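Pirihi Menu Folder (A5, pack of ten)
Item no. 706
$122 per pack, GST included
Colours: Charcoal, Olive, Gumutard
In stock, ships from our shop

Hi, Kam-wah Fang here. I make and sell things for restaurant tables under the name Urkeo, and the Pirihi is the folder I get the most emails about, so I've tried to put everything I know about it on one page.

My parents opened their restaurant in 1992 and I grew up wiping menus. Big laminated ones, sticky at the corners, with little bits of paper taped over the old prices and then more tape over that. When I went looking for something better for my own place years later, I could find the very fancy leather kind (lovely, and I couldn't afford them) or the clear plastic sleeves that go cloudy by the end of the summer. The Pirihi is what I ended up making for myself, and then the café down the road wanted some, and here we are!

It's a plain two-panel folder that holds A5 sheets, so each panel takes a page 148 mm wide. You get four viewing sides if you count the outside, though most people leave the front blank or put a sticker with their name on it. The cover is a coated cloth over stiff board. It has a bit of grip to it, so it doesn't slide off a wet table, and it will stand up open on its bottom edge if you want to use it for specials. 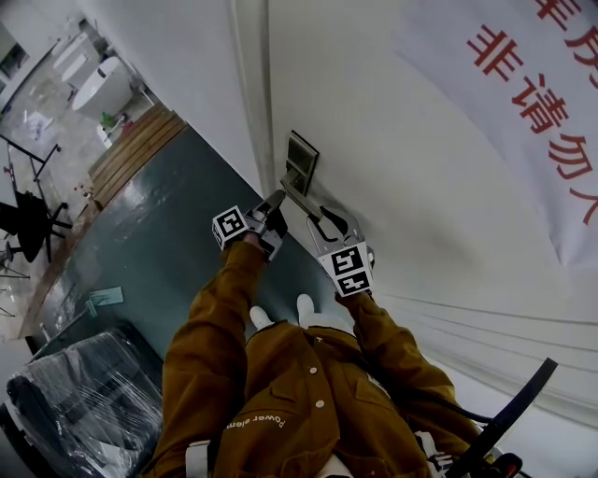
The sheets are held by corner pockets on the inside, with an elastic down the spine if you need to add extra pages. I went back and forth on this for ages. Screws look great but you need a screwdriver every time the soup changes, and I change my soup a lot. With the pockets you can swap a page in a few seconds while you're on the phone to the fish guy. The pockets are stitched as well as glued -- the first batch I ever made was only glued and I had to replace nearly all of them, sorry again to everyone who bought those.

What size is right for you?

A5 suits a short menu. Two pages of food, a page of drinks, done. If you have a long dinner menu with descriptions under every dish, please don't try to cram it into this one with tiny type. Your customers will be holding their phones up as torches. Look at the Pirihi Tall, which takes a full A4 page and has the same pockets.

For wine lists I'd go with the A5 plus the elastic. You can fit six folded sheets in there before it starts to look puffy. I've seen people fit more, and it does close, but it won't stay closed.

Cleaning

Damp cloth, a drop of dish soap, wipe the covers and stand them open to dry. Spray sanitiser is fine if you spray the cloth and not the folder. Please don't put them in the dishwasher. I know of two places that have done it and both of them rang me afterwards to ask whether the board was supposed to bend like that.

Red wine comes off Charcoal and Olive with no trouble. On Gumutard (that's our yellowy one, named after a sauce my aunt used to make) you'll want to get to it the same night. Turmeric is the real enemy. If you run a curry house, get Charcoal. 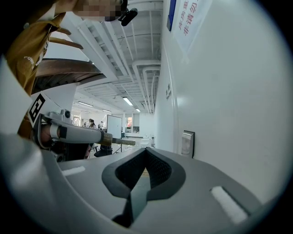

Paper

You can use ordinary office paper and it'll do, but it goes limp if your place gets steamy. I sell a heavier sheet called Jikon that I have cut to size. It goes through a normal printer (use the rear tray if yours has one) and it has a slightly rough finish, so a small splash of water beads up long enough for you to flick it off. It's not waterproof and I won't pretend it is. A pack of Jikon sheets is listed under Refills, and if you order it together with the folders I'll send the lot in one box and you only pay postage once.

If you'd like me to print your menus for you, send a PDF and tell me how many. I don't fix spelling unless you ask me to, after a long misunderstanding over a dish that really was called "Chef's Pee Soup" as a joke for the regulars.

But we use QR codes...

Lots of my customers do, and plenty of them keep a stack of printed menus behind the counter as well. My own tables have a code on a little stand and I still hand out folders to anyone who wants one. Older guests ask for them, and so do parents whose phone has been claimed by a four-year-old. People also seem to order dessert more when I put a menu back in their hands at the end of the meal, though I've never kept track of it properly so don't hold me to that!

If you want both in one, the outside back cover has a shallow square pressed into it that fits a printed code sticker. It sits just below the surface so the edges don't get picked at. The stickers are separate, and any label printer can make them.

Logos

I can stamp your logo on the front in black, white or copper foil. There's a one-off charge for making the stamp and then nothing extra per folder. Thin lines don't stamp well on cloth, so if your logo is a delicate drawing of a fern or something, send it through first and I'll tell you whether it'll work. Stamped folders take an extra two weeks and can't be returned, for the obvious reason that they've got your name on them.

Shipping and returns

Plain folders usually go out the next working day. If they're not right for you, send them back unused within 30 days and I'll refund the folders (you cover the return post). If a pocket or a seam lets go in the first year, email me a photo and I'll post you a new one. You don't need to send the old one back -- keep it for the staff roster or the kids' menu.

Minimum order is one pack. I don't split packs, but I do sell single sample folders at cost so you can have one on a real table for a week and let the staff be rough with it.

Also in this range: Pirihi Tall, Pirihi Bill Folder, Jikon sheets A5 and A4, code stickers (blank).

Prices on this page checked 15 Nov 2025.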